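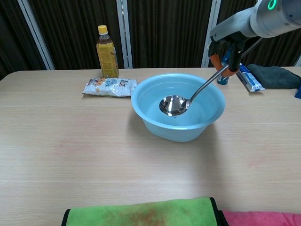 Skordale Tabletop Handling Station
Catalogue number 1417

Equipment hire and demonstration service, Nurneck Centre for Applied Handling

Overview

The Skordale Tabletop Handling Station is a single-arm robot station for work with ordinary household objects. It is offered by the Centre for hire, for supervised trials and for demonstration to visiting groups. The arm is fitted with a two-finger gripper with orange rubber finger pads and works at a wooden table of domestic height. Cups, ladles, towels, bottles and packets are used as they come from the shop, and no special handles or markers are attached to them.

The station is on show at the Centre's open day in March, when the water ladling task is presented to the public. Outside the open day it may be viewed by appointment, either at Nurneck or at the Grundirstead annexe.

The ladling demonstration

The task is carried out with a plastic bowl of water and a stainless steel ladle. The arm holds the ladle by its handle, lowers it into the bowl at a tilt, fills it and raises it clear. The operator may then ask for the water to be returned to the same bowl or transferred to a second vessel, which is placed on the table for that part of the session.

Ladling has been chosen because visitors can judge it for themselves. A long, slender handle turns easily between two fingers, and any change in its angle is seen at once at the far end. Polished steel is also a difficult surface for the station's vision system, as is clear water in a pale bowl. Visitors with a technical interest are invited to stand at the operator's screen during this part of the programme and to put questions to the staff on duty.

Other everyday goods remain on the table during the task. A drink bottle, a snack packet, a can and folded towels are typical. The arm is expected to work among them without disturbing them, and they are used in turn for the picking and folding tasks later in the session. Visiting groups may bring objects of their own, provided these are shown to the operator before the session begins. Glass, open blades and aerosols are not accepted.

Programme for visiting groups

A standard session is made up of 3 parts. The first is a short talk on the station and the rules of the demonstration area. The second is the ladling task, repeated until every member of the group has had a clear view. The third is an open period in which the group may choose from the list of prepared tasks:

Placing a can or bottle upright in a marked position
Moving a soft packet from one side of the table to the other
Folding a small towel once along its length
Wiping the table with a cloth held in the gripper
Stirring and ladling water

Tasks that are not on the list can be attempted by arrangement. The Centre does not undertake that an unprepared task will be completed, and groups are asked to allow for this when planning their visit.

On the open day, sessions begin on the hour from 10 am, with the last at 3 pm. Places are given in order of arrival. School parties should write in advance and will be offered the first session after opening. Children under eight must be accompanied at the table by an adult.

Equipment supplied

Robot arm, white and light grey, with ring-shaped indicator light
Two-finger gripper, black, with rubber finger pads
Spare set of finger pads
Control unit with emergency stop
Operator's screen and keyboard
Table with wooden top
Dark pleated curtain for the rear of the working area
Box of household objects for the prepared tasks

The curtain is included with every hire. It gives the cameras an even background and should hang behind the table at all times during operation. Where the hirer's room has a plain dark wall, the Centre may agree to its omission.

Finger pads

The pads are supplied by Lytvynenko and are held in stock under part number 2723. They are intended for smooth and wet surfaces, including metal handles. Pads should be rinsed in clean water at the end of each day on which the ladling task has been run, dried with a soft cloth and inspected for splits. Solvents and kitchen degreasers must not be used on them. Each pair is withdrawn from service after roughly 2000 grips. The grip total is shown on the operator's screen and should be reset when new pads are fitted.

Replacement pads may be ordered with the station or separately. Pads of other makes have not been tested with this gripper and are not permitted on hired equipment.

Use with water

The arm and gripper may be used over an open vessel of water under the following conditions.

The vessel shall stand in the open middle of the table, away from the near edge.
The vessel shall be of plastic or metal and shall be filled only to the level agreed with the operator.
Towels or absorbent cloths shall be kept at the table throughout.
The control unit and all mains connections shall be kept clear of the floor beneath the table.
Water shall be at room temperature. Hot liquids, oil and soup are excluded.

If water reaches the upper joints of the arm, the operator will stop the session and the arm will be switched off until it has been examined. This may take the rest of the day.

Site requirements for hire

The station may be hired for use on the hirer's own premises. A level floor is needed, with a clear walkway on the public side of the table and a barrier or floor line at a distance agreed with the Centre. Lighting should be even and from above. Strong sunlight falling across the table will affect the vision system, and blinds should be closed where necessary. One mains socket is required within reach of the control unit.

The equipment is delivered, set up and tested by Centre staff. A trained operator is present for the whole period of use and this is included in the hire charge. Hirers are not permitted to operate the arm without the operator, to remove the gripper or to alter the prepared tasks.

Viewing at Grundirstead

The Grundirstead annexe holds a second station of the same pattern. It is reserved during term for college groups and is otherwise open to prospective hirers. The ladling task can be shown there on request, although the full list of prepared tasks is available only at Nurneck.

Photography

Visitors may take photographs of the station from behind the floor line. Flash must be turned off while the arm is moving.

Enquiries and booking

Please quote catalogue number 1417 in all correspondence about the station, and part number 2723 when ordering pads. Bookings for group sessions should state the size of the group, the preferred site and any objects the group wishes to bring. Hire requests should be accompanied by a simple plan of the room showing doors, windows and sockets. Charges are set out in the current hire list, which can be obtained from the Centre's reception at Nurneck.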